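What I Picked Up at the Drindeck Open Day (Kitchen Tips From a Robot, Sort Of)

My neighbor Lilibeth Rivera dragged me along to the open day at Drindeck in Zostville, and I came home with a notebook full of table-setting and dish-stacking ideas. Two robot arms, a few cups and bowls, and I was glued to the spot for nearly 50 minutes!

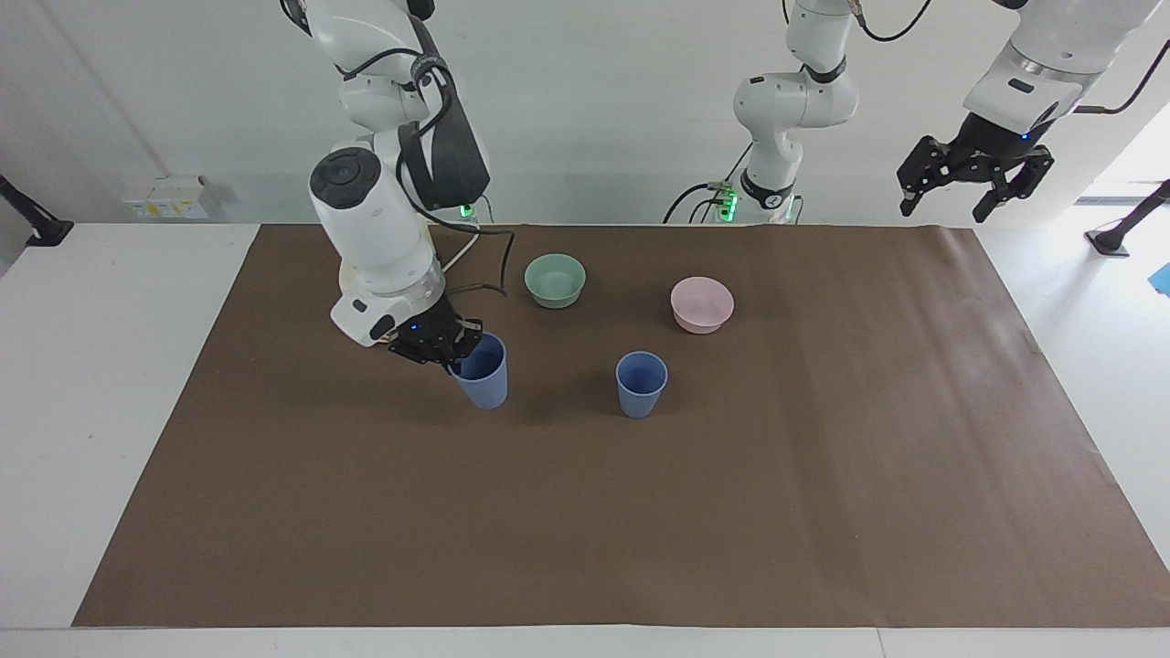 Put paper down first

They work on a big sheet of brown paper laid over the white table. I do this now for messy jobs (frosting, polishing, the kids' clay) and it's so much quicker than wiping. Mine comes off a roll from the hardware store. A few wrinkles don't matter one bit.

Bowls in back, cups in front

Such a small thing, but the two bowls had their own row behind the two blue cups. I rearranged my open shelf the same way that night and I've stopped knocking cups over to get at the cereal bowls.

Grab plastic cups up high

The gripper had its black fingers around the upper part of the cup. Try it with a stack of picnic cups, they come apart much easier than when you squeeze the bottoms. For drinking glasses I still hold them low, thank you, I don't want my fingers near anybody's rim.

Leave yourself some room

The whole front half of the paper was clear. My counter at home had a toaster, a fruit bowl and 2 weeks of mail on it... Florante Agbayani, who was showing us around, told me he'd cleared his own kitchen counter after a month on the job.

Pick colors you can tell apart

Soft pink bowl, sage green bowl. I bought a set like that on the way home, pink for snacks, green for anything with nuts in it.

If you want to go, the next open day is in March. Parking is behind the building and fills up early, so bring comfortable shoes and plan on walking over from Antunes.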